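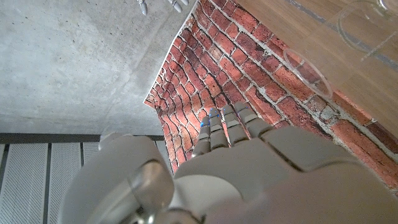 Tranetti Student Robotics Forum > Club and Team Projects > Five-finger hands and busy backgrounds

marlo_k
Posted 10/25/24

Hello all, and sorry in advance for the long first post, I have been saving this up! I help out with the after-school club at Dramthorpe, and this year our older students are working on what they call the Qudah project (they picked the name before I ever joined and I've grown fond of it). The goal is to have the robot pick up and put down clear and see-through plastic things with its five-finger hands, over backgrounds that make it hard to tell where the plastic ends. The students chose a brick print, with all those mortar lines running behind everything, and I have to say they picked a mean one.

We run everything through Sesent, and on plain wood the cup is going pretty well. On the bricks the hand stops short, or it closes a little to one side of the rim. We've recorded over 300 tries so far. Should we keep going with the bricks, or back up and do something easier first? The kids are split on it and so am I.

tinplate_dad
Back up! I say this with love, having watched my daughter's team spend most of last February on a checkerboard cloth. Clear plastic is hard enough by itself. Give them a plain gray background until the grasp is boring, then bring the bricks back. The students need a few wins too, especially the younger ones who mostly get to watch.

B_Chamoun
Bilal Chamoun here, I mentor a high school team and we did a very similar thing last year. I'm going to disagree with tinplate_dad, though I agree with him about the wins. If you train on plain gray until it's boring, what you get is a hand that's very good at plain gray, and then the students feel like they're starting over when the pattern comes back. We lost a good stretch of the season that way and one of our seniors is still a little sore about it.

What I would do is mix it from the start. Our routine went something like this:

1. Pick one object for the whole session and stay with it, even when everybody is tired of it.

2. Begin each try with the fingers straight and the hand a little way back, and let whoever is driving come in slowly. Ours wanted to start curling the fingers much too soon.

3. Change how you come at the object. We did nearly all of ours looking down at the table, and that hurt us later. Come in low with the fingers pointing up, so that the ceiling gets in behind the hand and the bricks are only on one side.

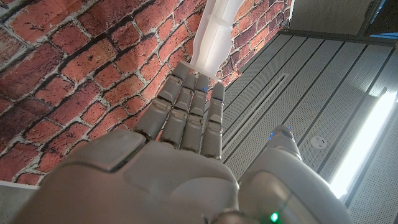 4. Move the brick print between tries. Shift it, turn it, let it wrinkle. If it sits in the same spot every time, the hand can learn the spot.

5. Write down the misses the same day. We kept a paper notebook for that and it was worth more to us than the charts.

As for how many, we began to see a difference at 400 and stopped at 1000, mostly on account of the school year ending. Your setup will be different from ours, so please don't hold me to it.

tinplate_dad
Bilal, I like number 4 a lot and I'll be stealing number 5. I still think a first-year student should see the thing work before you hand them the hard version. Maybe we're talking about different kids. My bunch is 6 middle schoolers and the attention span is what you'd expect.

B_Chamoun
Fair enough, mine were juniors and seniors and they'd argue with you for fun. With middle schoolers I would probably lean your way.

wrenfield
Jumping in from the sewing side of things (I make props and backdrops for our team, and no, I never thought I'd be on a robotics forum either). Please don't iron the print! Our drivers kept asking me to pull it flat, and I did, and then the first time it got bumped the whole day's practice was no use to them. Leave the folds in. The brick rows bend when it's loose, and the students get to deal with that early on.

marlo_k
Oh, this is all so helpful, thank you. I read the thread out loud to the club and there was a lively discussion, which is to say everyone talked at once. We've settled on mixing, with Bilal's list taped up by the door, and wrenfield, your advice won out as well. The print stays loose and rumpled, and we've been working the hand right along the line where the wood stops and the bricks start.

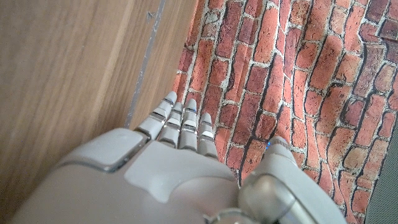
One of our students thinks that border is the real trouble, more than the bricks themselves, and she wants to run a batch on either side of it and compare. I told her to go ahead and write it up. Tinplate_dad, we're also saving a plain wood round for the end of each meeting so the younger ones can have a turn and go home happy, and I hope that counts as meeting you halfway.

tinplate_dad
It counts! Tell her I'd like to read that write-up when she's done.

B_Chamoun
Same here. If she wants our notebook pages to compare against, send me a message and I'll scan them for her.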